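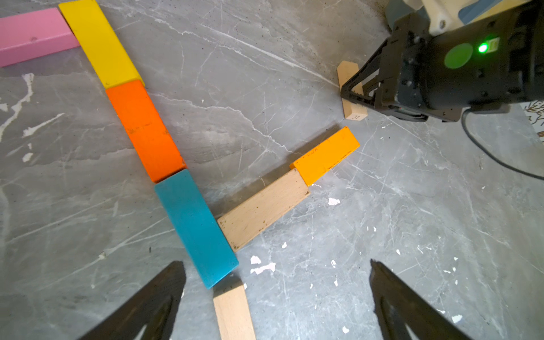 Abstract Introduction Methods Results Discussion References

3.2 Condition of floor finishes

Floors at the Clunonau and Bernow sites were inspected once a month over a period of 365 days, with an extra visit in August when both buildings were closed to the public. Each room was divided into bays, and wear was graded on the scale set out by Zillis.

Figure 4. Grey marble-patterned floor with white veins, scratches and flecks of white paint; painted and plain wooden blocks lie on the surface.

Scratching was recorded in 90 bays. It was heaviest near doorways and under movable furniture, and lightest along outside walls. Paint marks were found in 20 bays and were treated as a separate class of damage, following Iglesias. Cleaning records were complete for Clunonau only. At Bernow the Tuesday entries were missing for eight weeks, and the bays affected have been left out of the comparison given in Section 3.3.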